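Bavex Lill 便携储能箱：我自己用了一整个夏天的那一台

3836瓦时 / 3000瓦输出 / 可接折叠太阳能板
现货，八月下单的这一批送防雨罩

先说清楚，店里挂的储能箱不少，这一页我写得最长，因为Lill是我自己掏钱买过的（后来才谈下来卖的，顺序是这样）。所以下面写得啰嗦，您要是只想看参数，直接拉到中间那段就行。

我原来是做流动图书车的。一辆退役中巴，后排座椅拆掉，装上书架和两张折叠桌，往没有固定教室的村子和临时安置点跑。车上要用的电其实不复杂：几盏灯、一台投影、一台打印机、孩子们的平板，夏天再加风扇。可就这么点东西，头一年把我折腾得够呛。最早用汽油发电机，吵得讲故事都得靠喊，还有味道，有家长直接来问能不能关掉。后来换了铅酸电池，四块，搬一次腰疼两天，而且冬天电掉得飞快，下午三点多灯就开始发暗了。

Lill是Ieva Luik推荐给我的，她那边跑的是牙科检查车，用电比我凶得多。我去她车上看了半天，回来就订了。

参数在这里

型号：Bavex Lill
容量：3836瓦时
电芯：磷酸铁锂
持续输出：3000瓦，纯正弦波
交流插座：四个
USB口：Type-C两个，普通USB两个
直流输出：车充口一个
太阳能输入：支持，自带控制器，不用另外买
市电充电：支持，线在箱子里
箱体：带拉杆和两个轮子，另有侧面提手
显示：正面液晶屏，显示剩余电量、输入和输出功率
保修：整机三年，电芯五年

3836瓦时是什么概念呢？我车上投影、灯和路由器一起开，再轮着给平板充电，连着两天不晒太阳也没断过。当然您的设备跟我的不一样，下单前把每样东西铭牌上的瓦数发给我，我帮您加一加，这个我很乐意做，真的，别不好意思。

3000瓦的输出，电水壶可以，小电磁炉可以，普通打印机随便用。空调要看启动电流，有的行有的不行，这个别猜，问一句最稳妥。电热水器我劝您就别往上接了，能带得动也是白白烧电。

太阳能板怎么配

板子我推荐配Votow的折叠板，和Lill的接头是对得上的，不用转接线。一套两块，摊开靠着车身就能晒。车顶有空间的话，可以选硬板固定安装，支架用Grudus的那款，孔位现成，不用自己打样。

有几件事是我踩过坑的：

板子别平放在柏油地上，下面太烫，发电反而少，垫起来或者斜靠着都比平放好。

树荫哪怕只遮一个角，功率也会掉一大截。我有一次停在一棵特别漂亮的栗子树下面，心里美滋滋的，下午一看屏幕，输入只剩69瓦……把车往前挪了几步，马上就上来了。

接线先接箱子再展开板子，收的时候反过来。说明书上有写，只是写在很后面。

灰要擦。土路跑一天，板面上那层灰您是看不太出来的，湿布抹一遍就好，别用洗洁精。

冬天怎么办

磷酸铁锂怕的是零度以下充电，放电倒还行。Lill自己有低温保护，太冷的时候它会拒绝充电，屏幕上跳一个小雪花，那不是坏了！每年第一次降温我都会收到好几封邮件，标题全是“箱子坏了”。把它搬到暖和一点的地方放一会儿，雪花没了就能充。长期在冷地方用的，可以加购保温套，里面带加热片，用的是箱子自己的电，耗得不多。

长期不用的话，请留一半左右的电存着，隔两三个月充一次。别充满了放一冬天，也别放空了扔在车里。

重量和搬运

重，我不瞒您。平地上拉着走很轻松，上台阶请两个人抬。Tarmo Butkienė帮我改过一个滑轨底座，装在车厢地板上，箱子推进去一扣就固定了，急刹车也不会窜出来。现在这个底座我们也单卖，一次只做20个，卖完要等下一批，要的话在备注里写“底座”，并且把车型告诉我，有几款车地板的筋条太高，装之前要垫平。

没有底座的朋友，请至少用两根绑带把箱子捆牢。这一条我会反复讲，讲到您烦为止。

给学校和公益车队的话

如果您是学校、图书馆或者流动服务车，来信的时候说一声，我们有单独的价格，也可以先借一台样机给您试两个星期，来回运费一人出一半。试的时候别客气，平时怎么用就怎么用，让孩子们把平板全插上，投影也开着，这样您心里才有数。样机外壳有点划痕，不影响什么。

发票可以开，分期也可以，三台以上我会自己过去帮忙装，顺便看看您的车（我承认，我就是喜欢看别人的车）。

常有人来问的几件事

能不能两台并联？可以，需要另买一根并联线，两台都得是Lill，别跟旧型号混着接。

能不能边充边用？能，我天天这么用。风扇声会大一点，介意的话别放在讲台旁边，放后排就听不太到了。

能不能淋雨？不能。防雨罩挡的是小雨和溅水，接头那一面还是要朝里。下大雨请收进车里，太阳能板倒是不怕，留在外面没关系。

插座接头是什么样式？下单时可以选，发货前我会再跟您确认一遍。

发货与退换

付款后三个工作日内发出，走陆运，带电池的货上不了飞机，所以偏远地方会慢一些，请多留几天。收到以后先看外箱，有破损就拍下来再签字。不合适可以退，箱子、线、说明书都在就行，包装纸箱请留着，没有原箱物流不收。

配件清单：主机一台，市电充电线一根，太阳能连接线一根，车充线一根，说明书一本，保修卡一张。太阳能板、滑轨底座、保温套和并联线要另外选购。

还有拿不准的，写信给我就好，早上我一般在车上，下午四点以后回信比较快。
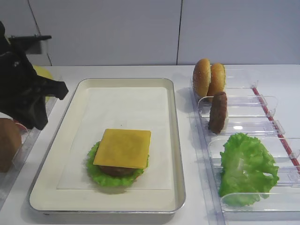

写信时请把车型、要带的设备和一天大概用几个小时写上，这样我一封信就能答完，不用来回问您。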